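Snack tubes on steel: our crisp can gallery

Updated October 11, 2018

Welcome to the crisp can pages! If you've come over from the Skundance packaging swap, hello, and please wander about as long as you like. We started putting these pictures up in September, meaning to do one small page, and now we can't stop. Tubes, lids, labels, the odd shelf: it all goes in. We love the colours most of all, and we love seeing how the same brand dresses itself for another country.

A word on how things work here. The gallery grows whenever we have a spare evening, and captions get corrected whenever someone writes in to put us right (keep doing that, we enjoy it!). The full list stands at 207 tubes, with 27 of them still waiting for a decent caption. If a flavour isn't named, it's because we haven't had the label read for us yet, and we'd sooner leave a gap than guess.

Purple is our favourite of the lot, and a yellow lid on top of it is just glorious. It's a Lay's tube with big yellow Chinese characters down the body and the familiar red and yellow logo up near the top. Look for the faint reflection in the steel tabletop too!

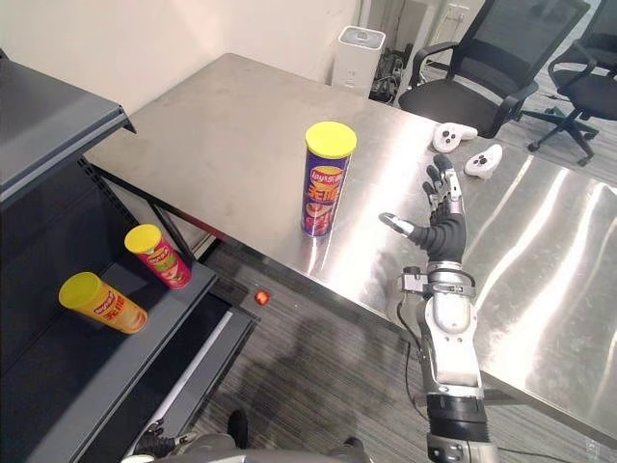

Do the lids from different flavours fit each other?
Within one brand and one tube size they nearly always do, so a cracked lid can be swapped for a good one. Between brands it's pot luck, and a lid that's even slightly loose will pop off the first time you pick the tube up by the top.

The red one over on the grey shelving is another Lay's, and it has a yellow lid as well. Yellow characters on a red label, with a picture of food on it. We go back and forth over whether red or purple makes the better background for that yellow, and this week it's purple again.

Steel tables are lovely for this sort of thing, by the way. You do get long white streaks of glare from the lights, and they can be a nuisance with a shiny label, but a bit of shine suits a crisp tube and a wipe with a dry cloth gets rid of fingerprints in no time.

Keeping your own tubes nice

Tip out every last crumb, wipe the inside with kitchen paper and leave the lid off overnight. Please don't rinse them! Most are card under the print, and the bottom seam goes soft and never comes back. Stand them upright, out of the sun. Purple fades faster than you'd think, and we've lost 2 good ones to a south-facing window.

Swaps and spares

The spares list is at 224 and badly needs thinning out. We're after anything from the Gasero snack range, short tubes especially, and any Skevau tube with its original lid. Żak paper labels are welcome even when torn (they flatten beautifully under a heavy book).

Next page: short tubes and minis
Back to all galleries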